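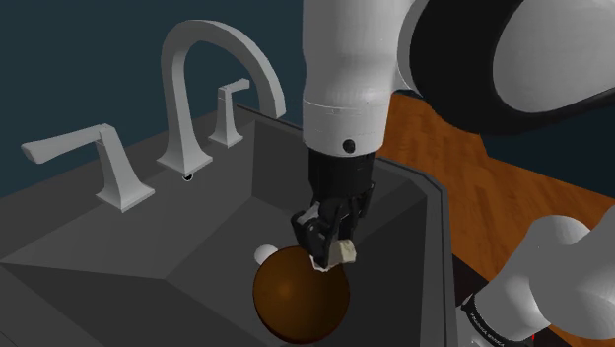
The sink, mid-run. Brown ball in front, small white ball behind it, gripper on the job. Everything shown is simulated, including the plumbing.

Summer Robotics: The Sink Report

When the Drevville Robotics Club voted in January to enter the Vendier Cup, the understanding was that we would be doing something with robots. Six months later the members know a great deal about bathroom sinks. Several have started looking at faucets in restaurants. Nighat Swati's mother has asked whether the club is perhaps a front for a plumbing school, and Nighat reports that she had trouble coming up with a good answer.

For those who skipped the spring issue, the Vendier Cup is a simulation-only contest. Each team is handed the same virtual rooms and the same virtual arm, and writes the program that runs it. No hardware changes hands, nothing gets shipped, and nobody has to be told twice to keep their fingers out of the joints. Our division drew the bathroom. The job is called Clear the Basin: some objects are in the sink, and the arm is supposed to get them out of the sink and set them down on the wood surface next to it. A toddler can do this. A toddler can also do the reverse, very fast, which is a task we have so far managed without trying.

The judges run each entry 800 times, with the objects dropped in slightly different spots every time, and count the runs where everything ends up out of the basin. Our first practice score, posted in the spring, was 178. Fulgencio Cisneros, our faculty adviser, described this as "a number," and bought us doughnuts.

What went wrong, in order of embarrassment

The brown ball is the biggest thing in the basin and was, for most of the spring, our enemy. It's round, it's glossy, and it's wider than our first grasp plan assumed anything would be. Our program would come down on top of it with great confidence, close the fingers on the upper curve, and squirt it into the corner of the sink. Then it would go back and do it again. Waqas Bukhari let one of these runs go overnight by mistake and came back to find the arm still at it, with the ball still in the basin and a log file too big to open in the text editor on the lab machines.

(A note for newer readers: we have two Waqases. Waqas Bukhari does grasping. Waqas Mirani does cameras and most of the complaining. When this newsletter says "Waqas" with no last name, it means the editor was tired and you may pick.)

The small white ball has the opposite problem. It's easy to hold and hard to find, and it likes to end up behind the big one, where the virtual camera gets only the top of it. Our first detector solved this by deciding it wasn't there. The program would remove the brown ball, declare the sink clean, and raise the arm in what we all agreed looked like triumph, leaving the white ball sitting in plain view. Waqas Mirani fixed it by making the program take another look after every pickup. He would like it known that he proposed this in the second week and was told it would be too slow. It is slow. It also works, so the minutes of the second week have been quietly moved to a different folder.

Then there's the crumb. That's our name for the small off-white lump, which the team has been arguing over for months. Half of the group thinks it's soap. Xóchitl Meléndez maintains it's a piece of drywall. The rules call it "irregular object," which settles nothing. Whatever it is, it has flat places and lumpy places, and the gripper has very different luck depending on which it meets. For a while we had a version that picked it up perfectly and then couldn't be talked into letting go. It carried the crumb over to the wood, opened its fingers too little, carried it back over the sink, and opened them all the way.

The faucet also deserves a mention. The spout is tall and arches out over the back of the basin, in the exact airspace a sensible arm would like to use. Hitting it ends the run. We hit it from the left, from the right, and on one memorable evening from above, while the arm was traveling to its starting position and had technically not begun. We hit the lever handles too, but with less style.

What went right

Xóchitl joined in the spring from the theater department, where she runs lights, and said on her first night that she didn't know anything about robots. She then asked why the arm always came in over the faucet when it could come in from the front. There was a silence. Fulgencio wrote it on the whiteboard in Ghauri Hall and drew a box around it, and it's still there, under a sign asking the night crew to leave it.

Coming in from the front took two weeks to program and moved our score to 214, less than we'd hoped for and more than we had. The remaining trouble was almost all ball. So Waqas Bukhari took the grasp planner apart and rebuilt it around a simple idea, which was to stop grabbing first and get the small things out while the big thing was still holding them in place. The planner is called Hultine, after a street he used to live on. It picks an order, tries a grasp, checks whether anything rolled, and picks a new order if it did. Something usually did.

Hultine isn't elegant. There's a section in the middle that Nighat has labeled DO NOT TIDY, and last week somebody tidied it, and we lost an evening. But with the new planner, the second look, and the front approach all running together, our practice score on 30 July 2019 came in at 397. That's a hair short of half. Nighat refreshed the results page several times in case three more came in late.

We should be honest about where that leaves us. The teams at the top of the practice board are well ahead, and one of them is rumored to consist of a single high school junior with a good computer and no other interests. We aren't going to win the Vendier Cup. We might, however, finish in the part of the table that fits on the screen without scrolling, and a cake has been discussed.

A word about the lab

Simulation was supposed to be the cheap way to do this, and in terms of broken parts it has been. The bill has come in other forms. The four lab computers run hot enough that the back row of Ghauri 2 is now the warm row, and seating in it is by seniority in January and by reverse seniority in July. The air conditioning shuts off at eight. We've asked about this. The form we were sent in reply is for requesting a form.

Members have also asked whether they can run trials at home. Yes, please do, but use the shared settings file and don't edit it. In June someone set gravity a little low on a home copy to see what would happen, had a marvelous evening, and uploaded the results with everybody else's. We spent three days believing we were geniuses. No names will be printed, Waqas.

If you run trials, write down which version of Hultine you used, which computer you were on, and whether you touched anything. "A little" counts as yes.

Coming up

The final entry is due at the end of the summer session. Until then the plan is to work on the brown ball, which still accounts for most of our failed runs. Waqas Bukhari wants to try closing the fingers lower and slower. Waqas Mirani wants to try a push against the basin wall before the grasp, so that the ball has somewhere to stop. They've agreed to build both and let the numbers decide, and they've each separately told the editor what the numbers are going to be.

Nighat is writing up the whole project for the student showcase in the fall, with a poster and a looping screen of runs. She's collecting clips of the worst faucet strikes for the loop and has plenty, but will look at yours if it's special. Xóchitl has offered to light the poster.

We could use a couple more people. You don't need to know how to program, though it won't be held against you. We need somebody patient to watch failed runs and sort them by what went wrong, since the log will tell you that a run failed but tends to be vague about whose fault it was. There's a spreadsheet for it. The categories at present are Rolled, Dropped, Didn't See It, Faucet, and Other, and Other is getting crowded.

Meetings are Thursday evenings in Ghauri 2, starting at six and ending when the air does. Bring a water bottle and something to sit on if you're particular about chairs. Doughnuts are at Fulgencio's discretion and have been tied to the score since spring, so anyone who can get us past 400 will be very popular with the warm row.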